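Avstead open day, quick notes before I forget it all

Got there late, parking was a mess, missed the welcome. Halls one and two were already packed so I went straight to the back - the sorting side, which is what I came for anyway.

Radek Halás walked us through. Drinks cans first. They come in mixed, get tipped out, checked for caps and straws, then pressed. 326 bales stacked in the yard the morning we were there, he said. Steel goes off on its own belt. Loud. Earplugs at the door, take two pairs, mine fell out.

Bokow had a table with scales and you could guess the weight of a sack. I guessed 100 ounces. Way off. Ľudovít Urban won and got a tote bag, very pleased with himself.

Upstairs is the small room, white table, gray wall, where they look at single cans and packaging. Much quieter. Miroslava Rusnák talked about inks and liners, and why a printed can and a plain one end up in the same melt. Good talk, too short. Somebody asked about crushing cans at home and she said leave them whole if your town sorts by machine - I've been stomping mine for years.

Then coffee. Bad coffee. The cookies were fine.

Did not get to the furnace tour, list was full by ten. Branislav Hudec got in and says its the best part, so sign up early. Next one is in October. Bring closed shoes, they turned back a guy in sandals. Bus from the station stops right at the gate, wish I'd known taht. 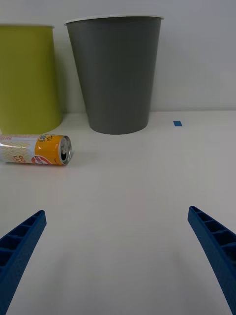 Opened drinks can on the white table, orange at the lid end.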